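받는 곳: Plarnar 살림·작업실 메일링 리스트
제목: Re: 멀티탭, 바닥에 두시나요 매다시나요?
날짜: 2025년 6월 29일

> 안녕하세요, 눈팅만 하다가 처음 글 올립니다.
>
> 이번에 Vovbridge 쪽 작업실로 이사를 하면서 책상 두 개를 나란히 붙였는데요, 전선이 정말 감당이 안 됩니다. 모니터, 스탠드, 노트북 어댑터, 휴대폰 충전기, 라벨 프린터까지 전부 바닥 멀티탭 하나에 모여 있고, 의자 바퀴가 자꾸 선을 밟아요. 청소기 돌릴 때마다 선을 한 손으로 들어 올려야 하고요.
>
> 여쭤보고 싶은 건 이런 것들입니다.
> - 멀티탭을 책상 밑에 매다는 게 나은지, 그냥 바닥 구석에 두는 게 나은지
> - 뒤에 있는 구멍으로 나사에 거는 방식이 튼튼한지 (저희 집 것은 한쪽 끝에만 구멍이 있어요)
> - 몇 구짜리를 사야 하는지. 지금은 6구인데 어댑터가 커서 옆자리를 다 먹습니다
> - 개별 스위치가 꼭 있어야 하는지
> - 정리함에 통째로 넣어도 되는지
>
> 바닥은 카펫이고 책상은 밝은 색 나무 상판입니다. 상판에 구멍 뚫는 건 가능하면 피하고 싶어요. 경험담 부탁드립니다!

와, 카펫에 의자 바퀴에 전선이라니 읽기만 해도 발목이 걸리는 느낌이에요. 저도 똑같은 상태로 두 해를 버티다가 지난 4월에 드디어 마음먹고 싹 뒤집었거든요. 그때 헤맨 것까지 다 적어 볼게요. 좀 깁니다. 커피 한 잔 가져오세요 :)

먼저 고백하자면 저는 처음에 정리함부터 샀어요. 예쁜 상자에 다 쑤셔 넣으면 끝나는 줄 알았죠. 뚜껑 덮고 하루는 아주 뿌듯했는데, 다음 날 충전기 하나 빼려고 열었더니 어느 선이 어느 선인지 하나도 모르겠더라고요. 겉만 깨끗하고 속은 그대로인 상태... 그래서 결국 상자를 도로 엎고 처음부터 다시 했습니다. 정리함을 먼저 사지 마세요. 이 한 줄만 건지셔도 제 두 해가 헛되지 않아요.

순서대로 적을게요. 제가 한 순서 그대로라 중간에 좀 돌아가는 길도 있습니다.

1. 전부 뽑아서 책상 위에 올려놓기

귀찮아도 꼭 하세요. 벽 콘센트부터 뽑고, 그다음에 멀티탭에 꽂힌 것들을 하나씩 빼서 상판 위에 늘어놓습니다. 바닥에 쪼그려 앉아서 하면 허리가 나가고, 카펫 위에서는 검은 선이랑 흰 선이 엉켜서 잘 보이지도 않아요. 저는 선을 뺄 때마다 마스킹 테이프를 감고 이름을 썼어요. '스탠드', '모니터 왼쪽', '뭔지 모름'. 네, '뭔지 모름'이 꽤 나왔습니다. 그중에 하나는 예전에 쓰던 가습기 선이었는데 가습기는 이미 버린 뒤였고요 ㅎㅎ

뽑은 김에 플러그 쪽도 닦아 주세요. 마른 천이면 충분해요. 카펫 방은 먼지가 정말 많이 끼더라고요. 색이 변했거나 꽂았을 때 헐렁한 멀티탭은 그 자리에서 따로 빼 두시고요, 저는 그런 게 하나 있어서 미련 없이 보냈습니다.

2. 몇 구짜리를 쓸까

6구인데 자리가 모자란다고 하셨잖아요. 저도 그랬어요. 구멍 수보다 어댑터 모양이 문제더라고요. 뚱뚱한 어댑터가 가운데 떡하니 앉으면 양옆이 죽어 버리니까요. 그래서 저는 큰 것 하나를 고집하지 않고 4구짜리로 바꿨어요. 양쪽 끝자리에 뚱뚱한 걸 꽂고 가운데 자리에 납작한 플러그를 넣으면 의외로 딱 맞습니다.

대신 멀티탭에 멀티탭을 또 꽂는 건 하지 마세요. 벽 콘센트가 두 군데 있으면 각각 하나씩 따로 가는 게 좋고요. 전열기구(히터, 전기포트 같은 것)는 저는 아예 벽에 바로 꽂습니다. 제품 뒷면이나 옆면에 정격이 적혀 있으니까 꽂으려는 것들 소비전력을 더해 보시면 돼요. 저희 작업실 포트만 해도 1000와트예요. 책상 위 물건들이랑 한 줄에 앉힐 물건은 아니죠.

개별 스위치는 취향인 것 같아요. 매달아 놓으면 스위치가 안쪽으로 들어가서 손이 잘 안 가요. 저는 스위치 있는 걸 샀다가 한 번도 안 누르고 있다는 걸 깨닫고, 다음 것은 그냥 단순한 모양으로 골랐어요. 매일 끄고 켜는 습관이 있으시면 손 닿는 곳에 두고 쓰시는 게 맞고요.

3. 걸이 구멍, 믿을 만한가

질문에 나온 '한쪽 끝에만 구멍' 얘기예요. 많이들 그렇게 생겼죠. 흰색 4구짜리에 끝쪽으로 동그란 구멍이 하나 뚫려 있고, 코드는 반대쪽 끝에서 나오는 모양이요. 흰 판 위에 올려놓고 보면 어디가 위고 어디가 아래인지 금방 감이 옵니다.
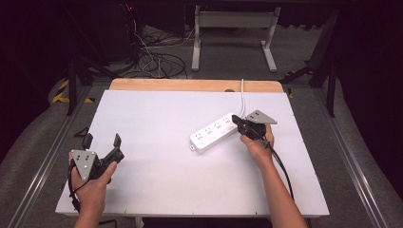
4. 그래서 어떻게 매달았냐면

구멍이 하나면 세로로 거는 용도로 생각하시는 게 편해요. 벽이나 책상 옆면에 나사 하나 박고 툭 걸면 코드가 아래로 떨어지는 거죠. 그런데 저희는 상판 밑에 눕혀서 붙이고 싶은 거잖아요? 이때는 구멍 하나로는 반대쪽이 덜렁거려요. 플러그를 뽑을 때마다 빙글 돌아가고요. 제가 해 봤습니다. 사흘 만에 포기했어요.

그다음에 양면테이프로도 해 봤는데, 상판 밑면이 매끈하지 않아서 여름 들어서자마자 툭 떨어졌어요. 한밤중에 쿵 소리가 나서 얼마나 놀랐는지! 테이프 자체가 나쁜 건 아닌데, 거꾸로 매달린 채로 플러그를 꽂았다 뺐다 하는 힘까지 견디라는 건 좀 무리였나 봐요.

지금은 집게식 선반을 씁니다. 책상 뒤쪽 가장자리에 물려서 조이는 철망 선반이에요. 제 것은 Sezer에서 나온 건데 구멍을 안 뚫어도 되고, 상판이 나무라면 물리는 자리에 얇은 고무판을 한 장 끼우시면 자국이 안 남아요. 멀티탭은 그 안에 그냥 눕혀 놓고, 벨크로 끈으로 두 군데만 묶었습니다. 걸이 구멍은 벨크로 끈 하나를 통과시키는 데 썼어요. 구멍이 이렇게도 쓰이더라고요.

선반을 다실 때 팁 하나. 멀티탭 방향을 먼저 정하세요. 코드가 나오는 쪽이 벽 콘센트 쪽을 봐야 해요. 저는 반대로 놓고 다 묶은 다음에 코드가 한 바퀴 유턴해야 한다는 걸 알았습니다. 벨크로였으니 망정이지 케이블 타이였으면 다 잘라야 했겠죠. 묶기 전에 상판 위에서 이리저리 돌려 가며 한 번 놓아 보시는 걸 추천해요. 매단 뒤에는 고개를 책상 밑에 처박고 해야 하니까 뭐든 위에서 해결하는 게 낫습니다.

5. 긴 선 처리

이게 진짜 일이에요. 멀티탭은 금방 끝나는데 선이 남아요. 모니터 선은 대체 왜 그렇게 길까요?

저는 남는 길이를 손바닥만 하게 8자로 접어서 가운데만 느슨하게 묶어요. 돌돌 말아서 꽉 조이면 나중에 풀었을 때 꼬불꼬불해지고 선에도 안 좋을 것 같아서요. 특히 벽으로 가는 멀티탭 코드는 촘촘하게 말지 말고 여유 있게 풀어 두세요. 선반 안에 접은 묶음이 하나씩 들어가면 보기에도 덜 답답해요.

벨크로 끈은 Sirkar 롤로 된 걸 사서 잘라 쓰고 있어요. 미리 잘라 놓은 제품은 길이가 애매하더라고요. 저는 한 번에 13개를 잘라 놓고 시작했는데 중간에 모자라서 더 잘랐습니다. 흰 선에는 흰 끈, 검은 선에는 검은 끈을 쓰면 훨씬 조용해 보여요. 이런 데 집착하기 시작하면 끝이 없긴 합니다만...

책상 다리를 따라 내려가는 선은 딱 한 줄로 모으세요. 책상이 두 개 붙어 있다고 하셨으니까 맞닿는 안쪽 다리 말고, 벽에 가까운 바깥쪽 다리 하나를 정해서 그쪽으로만 내려보내면 청소기 돌릴 때 편해요. 바닥에 닿는 선이 한 줄이면 들어 올릴 것도 없고요.

6. 카펫이랑 의자 바퀴

카펫 밑으로 전선을 넣는 분들이 계신데 저는 말리고 싶어요. 눈에 안 보이니까 눌리고 있는지도 모르게 되거든요. 꼭 바닥을 가로질러야 하면 바닥용 몰딩을 쓰시고, 사람 다니는 길목은 아예 피해서 벽을 따라 돌리세요. 조금 돌아가더라도 그게 속 편합니다. 저희는 벽 따라 돌리느라 연장 길이가 늘어서 코드가 긴 제품으로 다시 샀어요. 그러니까 사기 전에 줄자로 꼭 재 보시고요! 책상 밑에서 다리 타고 내려와 벽까지 가는 길 전체를 재셔야 해요. 직선거리만 재면 저처럼 됩니다. 저는 한 뼘이 모자랐어요. 한 뼘이요.

의자 바퀴 문제는 선이 위로 올라가면 거의 해결돼요. 멀티탭이 바닥에서 사라지니까 발 뻗을 자리도 생기고, 먼지 뭉치도 덜 모이고요. 저희 집 청소기가 제일 좋아하는 것 같아요.

7. 정리함은 언제 쓰나

처음에 구박했지만 쓸 데가 있긴 해요. 책상 위에서 쓰는 충전기 모아 두는 용도로는 괜찮아요. 다만 어댑터가 열이 나는 물건이라 저는 뚜껑을 닫지 않고 씁니다. 옆이 뚫린 제품이면 더 낫고요. 멀티탭까지 통째로 넣으실 거면 안이 꽉 차지 않게 넉넉한 걸로 하세요. 그리고 정리함 위에 종이나 천 같은 거 올려두지 마시고요.

참, 비용도 궁금하실 것 같아서요. 선반, 멀티탭, 벨크로까지 이것저것 샀는데 제일 돈 아까웠던 건 역시 처음에 산 그 정리함입니다. 지금은 리본이랑 끈 넣어 두는 상자가 됐어요.

그리고 라벨! 처음에 감아 둔 마스킹 테이프는 시간이 지나면 끈적해져서 나중에 다시 붙였어요. 라벨 프린터가 있으시다니 부럽네요. 플러그 바로 위 손가락 두 마디쯤 되는 자리에 깃발처럼 접어 붙이시면 매단 상태에서도 잘 읽혀요. 멀티탭 쪽에도 자리마다 붙일까 했는데, 자꾸 바꿔 꽂게 돼서 그건 그만뒀습니다.

혹시 상판 두께가 얼마나 되는지 알려 주실 수 있나요? 집게식은 물리는 두께에 한계가 있어서 그것부터 확인하셔야 해요. 그리고 책상 뒤쪽에 가로대가 있는지도요. 가로대가 있으면 집게를 물릴 자리가 안 나와서 다른 방법을 찾아야 하거든요. 그럴 땐 가로대에 벨크로로 바로 묶어 버리는 분도 계시던데, 해 보신 분 있으면 저도 좀 알려 주세요.

아, 그리고 지난번에 벨크로 롤 같이 사자는 얘기 나왔던 거요, 200개들이 자른 끈 말고 롤로 사는 쪽에 한 표 던집니다. 아직 주문 전이면 흰색도 하나 넣어 주세요.

Vovbridge 근처 작업실에서 드림

--
Plarnar 살림·작업실 메일링 리스트
답장은 리스트 전체로 갑니다. 구독을 해지하시려면 제목에 '해지'라고만 적어 보내 주세요.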